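Replacement gears for the Zurna paper feeder - hub bore and backlash 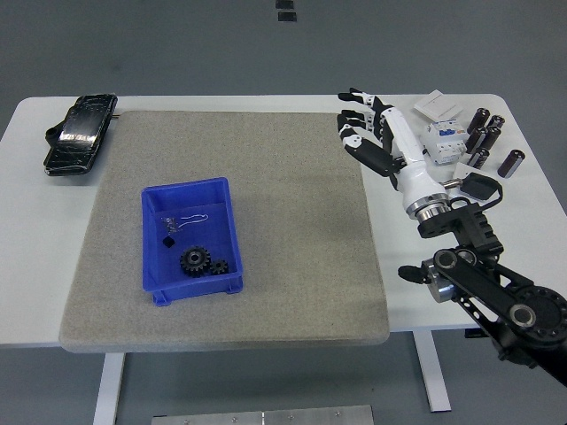 Pirstead Letterpress and Small Offset Club - Workshop Board

Monday, May 21, 2001

platen_left
Posts: 2406
I have two black spur gears in the blue bin, one large and one small, and I want opinions before I put them on the Zurna. They are meant for the feeder drive, where the small gear turns the large one and the large one carries the cam that drops the sucker bar. The old pair had worn to the point where the sheet arrived at the side guide late on one pull out of 20.

Measured so far: the large gear is a push fit on the feeder shaft with no detectable rock. The small one needs a key, and the keyway on the shaft is a little wide. I can shim the key or cut a stepped key. What are people running for backlash on this pair? The Zurna manual gives a figure for the main drive and says nothing on the feeder.

quoinkey
What are the gears made of? If they are steel, run them with a light oil film and leave a paper thickness of clearance. If they are molded, leave more. Molded teeth grow in a warm shop.

platen_left
Molded, both of them. Goltton sells them as a matched pair for the feeder. The originals were cast iron.

inkfountain
I would not put molded gears in that position. The cam has a hard drop on every cycle and the small gear takes all of it on the same few teeth. Goltton makes decent rollers. I have no opinion of their gears because I have never seen a set with a season on it.

quoinkey
The load on the feeder side is small. The cam is lifted against a spring you can compress with your thumb. The iron gears were used because the foundry was already pouring iron for the rest of the machine.

inkfountain
The static load is small. I am talking about the shock load. Put a dial indicator on the cam follower and run it at full speed, then tell me it is small.

brayer
Which Zurna is it? The early feeder has the spring on the operator side and the later one has it on the far side with a damper. With the damper I agree with quoinkey. Without it I agree with inkfountain.

platen_left
Early one. No damper. Spring on the operator side.

brayer
Then I would fit the molded pair only for short runs and keep looking for iron. There was a Preda feeder broken up for parts in September and the gears from that will go on a Zurna shaft if you bush the large one. Same tooth pitch. The hub is longer by the width of a washer, so you lose the outer collar.

tympan_sheet
Preda gears are not the same pitch. They look the same and they will mesh for a few turns by hand. Under power they climb. I tried this and scrapped a cam.

brayer
Early or late Preda? The late ones changed pitch. The early ones are correct. Count the teeth on the large gear and measure over the outside before buying.

tympan_sheet
It was sold to me as early. I did not measure it. Possibly you are right, but I would not tell a new owner they are interchangeable without saying that part first.

quoinkey
Back to the question. For molded on the early feeder, set the pair with two thicknesses of ordinary bond between the teeth, tighten the bracket, pull the paper and turn the press over by hand for 12 full cycles. Mark any tight spot with chalk. If there is a tight spot and it comes round with the large gear, the bore is off center and you send it back.

On the key - cut the stepped key. Shims in a keyway work loose and then you find them in the delivery pile.

inkfountain
Agreed on the key. And no petroleum grease on molded teeth until you know what the plastic is. Run them dry or use a silicone type.

platen_left
Stepped key it is. I ran the hand test with two sheets of bond. One slight tight spot, and it comes round with the small gear, so I think it is the key pulling it over. Will cut the new key and repeat.

Also checked the cam while the bracket was off. There is a flat worn on the nose that I can feel with a fingernail, and I suspect that is half of my late sheet.

brayer
The worn nose will do it. On the early feeder the timing of the drop is set entirely by the nose. Dress the flat out with a stone and advance the cam to make up for it. You have 7 degrees or so of slot before it fouls the bracket.

tympan_sheet
Less than that if the bracket has been replaced. Check before you stone anything. It does not go back on.

inkfountain
Post the dial indicator reading when you have it. I still expect the small gear to go first.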